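Ticket 2484: Flenau jaws vs Setus jaws, small object pickup
Opened by: Pádraig Kavanagh
Status: open, waiting on vendor

Setus support says the new jaws need no retuning. I have my doubts. Same controller, same speed, 15 tries each on the crayon job. Flenau dropped two, Setus dropped 8.

Reply, G. Ó Ceallaigh: Did you reload the Botha config?

Yes, twice. No change. They now want to blame the wrist camera.
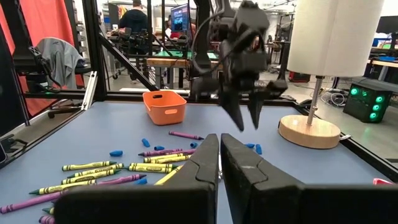 Camera calibration was redone at 15:10 and I don't buy it as the cause. The whole crayons, yellow and purple, show up clearly against the blue-gray top, and so do the short blue bits between them. If the software can't find those, it's a software problem. Leaving the Flenau set on the Mikolbridge order until someone shows me a log.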